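Search this repository Search Go to file

# Plemgate Stranded Passenger Notices

Hello, and thank you for stopping by! This is the data card for a small collection of public notices put out when flights, ferries and long-distance buses stop running and people are stuck somewhere they didn't plan to be. If you've ever sat on a terminal floor reading the same three sentences over and over, trying to work out if "further updates will follow" means an hour or a night, you already know what kind of text is in here.

There are 2211 notices in the current release, drawn from 374 separate disruptions. They come from carriers, terminal operators, port offices and a couple of town halls that ended up looking after people when everyone else had gone home. All of it is in English, or was issued in English next to another language, in which case we kept only the English side.

## Why we put it together

The project started in Figueroa, where the notice board at the ferry terminal was the only source of news for most of a stormy March. We were typing the sheets up for friends waiting on the far side (the wording changed from one sheet to the next in ways that mattered a great deal to them), and after a while it seemed a shame to throw the typing away. Hanent, our sister project, was already saving airline notices from its own corner of the world, so we joined the two piles and have been tidying them ever since.

We wanted something that people who write these notices could learn from. Most of them are written in a hurry, by somebody tired, for readers who are more tired still. Small things help a lot: saying who made the decision, saying when the next word will come, saying whether it's safe to leave the gate and go find a sandwich.

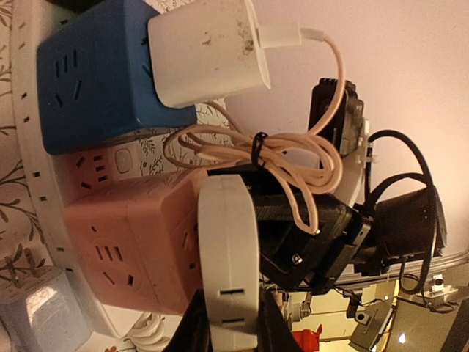

## What's in each record

Every notice is one row in `notices.csv`. The columns are:

- `notice_id`: a short code, unique across the whole collection
- `event_id`: ties together all the notices from one disruption
- `mode`: air, ferry or bus
- `issuer_type`: carrier, terminal, port, local government or other
- `sequence`: where the notice falls in its event, starting from 1
- `reason_given`: weather, paperwork, staffing, mechanical, permission refused, or none
- `next_update_promised`: yes or no
- `text`: the notice itself, as issued

A second file, `events.csv`, has one row per disruption with the month, the broad region and how it ended, where we know. Quite a few rows say `unknown` there, and we'd rather leave them that way than guess.

Please don't sort by `notice_id` and expect the notices to come out in time order. Use `sequence` inside each `event_id`. The codes were handed out in the order we typed things, and the typing wandered all over the place.

## Labeling

Reasons were labeled by hand, twice, by two people who didn't see each other's choices. When they disagreed, they talked it over, and if they still disagreed the row got both labels with a slash between them. There are 32 of those slash rows. We like them very much, as they tend to be the ones where the issuer was being vague on purpose, but they will trip up a script that expects a single value, so do check for them first.

"Permission refused" was the label that gave us the most trouble. A notice might say that a plane is waiting on clearance, and you can read that as ordinary paperwork or as someone in an office saying no. Our rule is to use it only when the notice names an authority that turned something down. The longer story behind the rule, with plenty of back and forth, is in `docs/labels.md`.
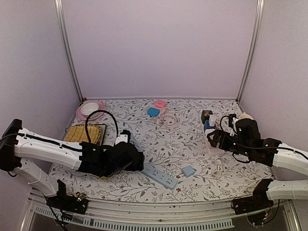
*Two arms and a leafy tabletop.*

## Names and privacy

Passenger names, booking numbers, hotel room numbers and personal phone numbers have been taken out and replaced with tags such as `[NAME]` and `[BOOKING]`. Public help lines were left in, though many no longer work, so please don't call them. If you spot something we missed, open an issue with the `notice_id` only (don't paste the text itself, please!) and we'll take the row down while we fix it.

## Known gaps

- Buses are thin. Bus companies tend to tell people out loud, and nobody writes it down.
- Sheets copied from notice boards may be missing a line or two at the bottom where they were torn or pinned over.
- Text messages are not included at all.
- Some events have a first notice and a last notice with nothing in between. We don't know if the middle ones were lost or never sent.
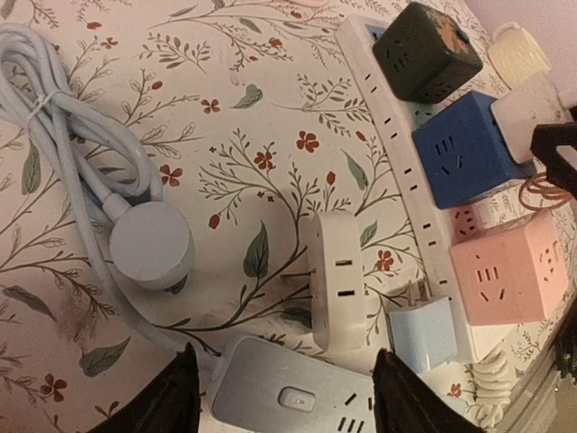 ## Getting started

Unzip the release, read `events.csv` first, and pick one event to follow from beginning to end before you do anything clever with the rest. The Sikach ferry event is a nice one to begin with. It's short, the notices are clear, and you can see the tone soften from one to the next as the evening goes on.

If you just want a taste, `sample.csv` holds 100 notices chosen at random and opens happily in any spreadsheet program.

## Use and credit

You're welcome to use the collection for research, teaching or training your own front desk staff. Please credit it as "Plemgate Stranded Passenger Notices" and mention the release you used. We love hearing what people do with it, so drop us a line in the discussions tab, even if it's only to say hello.

Related repositories

- Hanent Airline Notice Archive
- Plemgate Label Guide
- Figueroa Terminal Board Transcripts
- Sikach Ferry Timetables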